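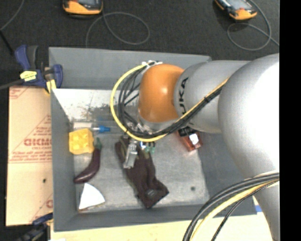 Figure 4: Bin workspace with the KUKA arm, the gripper above the brown cloth, and rigid objects on the bin floor.

4.2 Grasp Selection with Deformable Objects

The Grakley planner takes a segmented point cloud of the bin and returns a ranked list of grasp candidates. Rigid objects, such as the yellow block and the toy eggplant in Figure 4, are scored by antipodal contact quality. Cloth has no stable contact model, so candidates on cloth are scored by local fold height and by clearance from neighboring segments.

The two scores are not on the same scale. We fit a monotone mapping for each one on 154 logged grasps and compare the mapped values directly. Candidates whose approach path crosses the bin wall are dropped before ranking - this check uses the full gripper mesh, while the cable bundle is modeled as a set of capsules fixed to the last links.

We ran 117 trials with the mapping enabled. The planner returned no valid candidate in 9 of them, and in 4 of those the cloth segment had been merged with an adjacent rigid object. The remaining cases were rejected at the wall check. Segmentation errors of this type are treated in Section 5.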